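Saimi Jääskeläinen buys equipment for Nurmi, a company that packs and refurbishes small goods for offices. She has been working on the automation budget for next year, and when I met her in November the spreadsheet was still open on her desk.

She started with the wrong question, she says. "I asked Furnora what an arm cost. They told me, and I thought we were nearly done. The arm was the easy line to fill in."

The harder lines were grippers, fixtures, training and the hours when the cell stands still. Her colleague Kamarul Lumenta runs the bench where pens are sorted, refilled and capped by hand, and he asked for that job to be costed first. "It's small, fiddly work," he says. "If we can't put a price on that, we shouldn't be signing for anything."

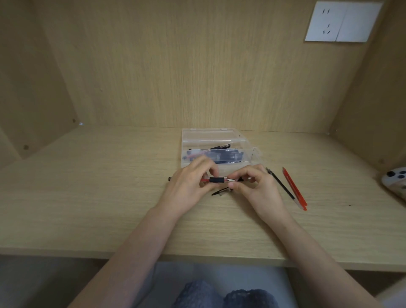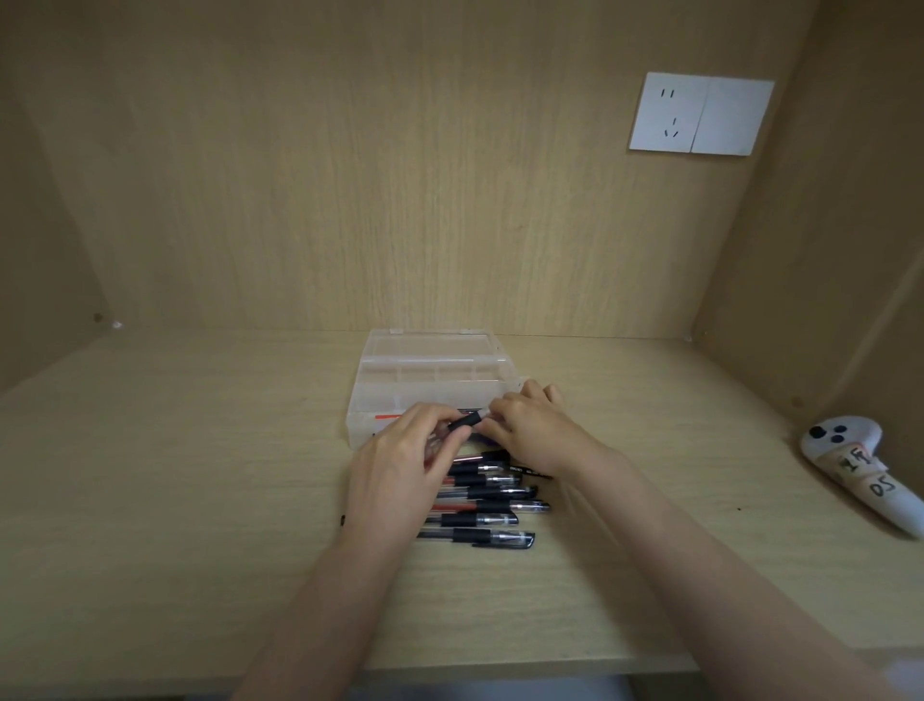

Pens in hand at the desk, with the clear storage box behind.

Should a firm of this size buy its first robot or rent it?

Rent for the first two months if the supplier allows it, and buy once you know which gripper you need. Jääskeläinen has asked Sillov for terms on that basis.

She has put 175 hours of staff time into the plan, which Lumenta thinks is low. "People have to show the job, check the job and put things right," he says. "Those are paid hours."

They have two quotes so far. One includes spare fingertips for the gripper and the other leaves them out, so the totals can't be compared as they stand. Jääskeläinen has sent both back and asked for a full parts list, with delivery times.

"I'd like the service contract priced separately as well," she says. "Last time we bought a machine it was buried in the total, and we couldn't tell what we were paying for."

The order won't be placed until the revised quotes are in.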